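Subject: Re: [parkeck-robotics] Two-arm project, how we're going and what's next
From: Yevhen Derkach

Hello everyone,

Sorry for the slow reply. I've been meaning to write since the start of term and then reports were due, and then my own kids got crook one after the other, so it all slid. Thanks to those who wrote to me off list in the meantime. I did read them all!

For those who joined in January, the senior group is working on two-arm handling of soft things. Last year's group did blocks and cups, and did them well, but a block stays the shape it was when you let go of it. A stuffed toy sags, it rolls, its fur slides about under the grip, and if one arm pulls while the other is still closing you end up with the whole lot twisted. The students chose the plush themselves after a fairly heated lunchtime meeting, and I must say I've grown fond of it, red and white stripes and all.

The first stretch of the term went on getting both arms to take hold from opposite sides and stay out of each other's way. It sounds like a small thing. It was most of five weeks, and a good part of that was spent arguing over who gets to go first, left or right.
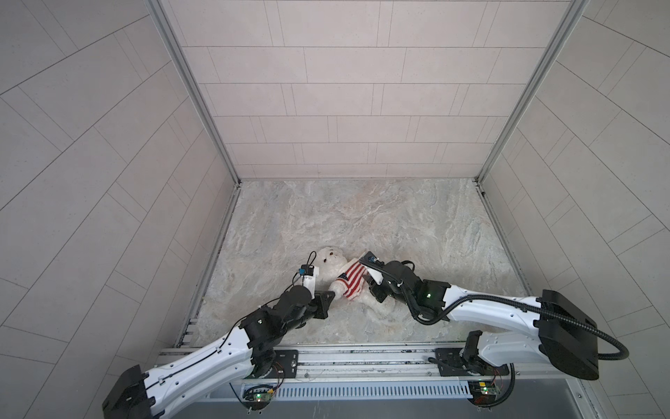 A parent wrote to the list last month:

> Hi all, my daughter comes home talking about nothing else, so thank you.
> I did wonder, though, whether they wouldn't learn more by writing the
> motions out themselves. From what she tells me they spend most of the
> session steering the arms by hand and recording it. Is there much
> programming in it? And will there be anything to enter in the Wostberg
> challenge, or is this separate?

It's a fair question and I've chewed on it a good while, because I felt the same when we began. We did try writing the motions out. The group who took that on got a very tidy program that worked when the toy was lying exactly where they'd put it, and missed by a paw's width the moment it wasn't. Steering by hand teaches them what the motion needs to be, and then the programming comes in afterwards: sorting the recordings, throwing out the bad ones, training on what's left, and working out why it still goes wrong. Your daughter will be well into that side by the end of term, I promise.

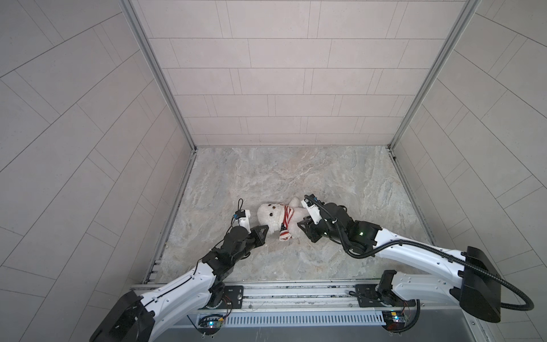

Yevhen Derkach
Senior group mentor, Parkeck Student Robotics Club

Now for the numbers, as I know some of you like them. We have 107 recordings, and after the students went through them with a stern eye they kept 63. I'd have kept a few more, but they had agreed on their rules beforehand and they stuck to them, and I was quite proud of that. A recording goes out if the toy is dragged along the floor, if one gripper lets go early, or if whoever is steering stops to have a think in the middle of it.

They've also started changing how the plush is laid down between runs. Head towards the back wall, head to the left, a bit askew, and so on. The younger ones keep a list in an exercise book so that no starting position gets all the attention. 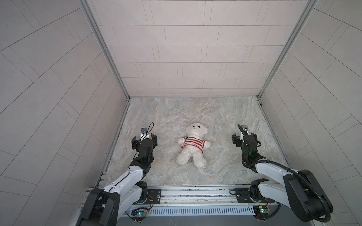

The same goes for where the arms begin. If they always set off from the identical spot, the trained version gets lazy about it, so we now ask for a bit of variety there too – within reason, please, as one student's idea of variety had the elbows nearly knocking.

On the Wostberg challenge: yes, we'll enter, in the open category. The plan is for a run of 10 attempts in front of the judges with the toy placed by somebody from another school. Biseo, the logging program the students wrote last year, needs some love before then. It still loses the last second of a recording if you close it too quickly, and anyone at home who's handy with Python would be very welcome to come and sit with them.

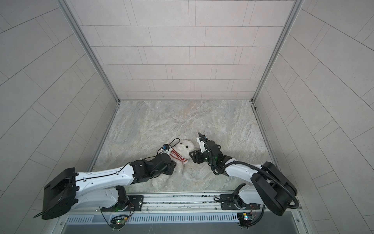

Grippers facing each other across the plush's head, senior group project.

Sessions stay at the usual time, 3:45 pm, in the back room of the Sezer building. Please park on the street side, and do remind your young people to bring a drink and their own notebook. If you'd like to come and have a go at steering, just let me know which week suits and I'll put you down.

Warm regards to all,
Yevhen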